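I'd been meaning to interview Zdeňka Machala since last November, when she told me over the photocopier at Kinsella that she eats her best meals in bed. Not breakfast. Everything! She has one room at the top of a house in Sotville, and the kitchen is two floors down and shared between 9 people, so on a cold evening the bed becomes the table. I went round on Thursday with my notebook and a bag of clementines.

"Shoes off, sit anywhere, mind the books," she said, and I did mind them, as the shelf runs along the wall right over your head. She says there are 152 up there and that she's read all but two (she wouldn't say which two, though I have my suspicions about the big one on canals).

The rule in her room is that snacks go on a tray. "Crumbs in a duvet are with you for a week," she told me. "I had a sesame bar in there once and I was still finding it at Easter." So out comes the green tray, and whatever's in the cupboard gets tipped on the bed first and sorted afterwards.

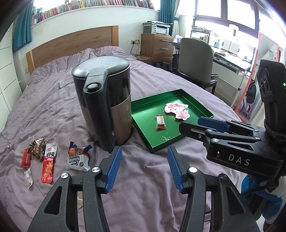

I asked where it all comes from. Some of it is posted by her friend Ildikó Vida, who lives near a shop called Laten that sells sweets and savouries from all over, and who picks mostly by the look of the wrapper. "She can't read half of it and neither can I," said Zdeňka, very cheerfully. "You open it and you find out." The hot Chinese ones she rations, because she once ate two in a row and had to go and stand on the landing.

And the tea? The kettle lives upstairs with her. She used to fill a flask in the kitchen, but by the second flight she'd usually been stopped for a chat and it was never the same. Now she carries cold water up in a jug and boils it in her room. I said I'd be terrified of knocking a kettle over on a bed, and she gave me a look. "It goes on the floor to boil, on its base, by the wardrobe. I'm greedy, I'm not daft."

We got on to how she lays the tray out, which I'd expected to be a two-minute question and which took us most of a pot. Long packets go down the side. Little things go wherever there's a gap, and the wafers have to be near the front where she can reach them without sitting up. She's very firm on the wafers. "If I've got to lean for a Kontik, something's gone wrong with my evening." 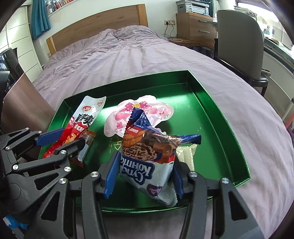 Abílio Matos thinks the whole business is upside down, and told me so when I rang him afterwards to check a date. He'd put the spicy things nearest, on the grounds that sweet ones get eaten wherever you hide them, and he'd have a bowl for the wrappers as well. When I passed this on, Zdeňka said Abílio was welcome to his bowl.

The tray itself came from a Bimer sale and she's had it for over 2 years. She's been offered a nicer one with handles, and turned it down. "Handles get in the way of the blanket. I want sides, that's all, I want good high sides so it can tip a bit when I laugh."

I asked what she'd do if she ever got a place with a proper table. She thought for quite a long time, peeling one of my clementines, and said she'd probably keep the post on it.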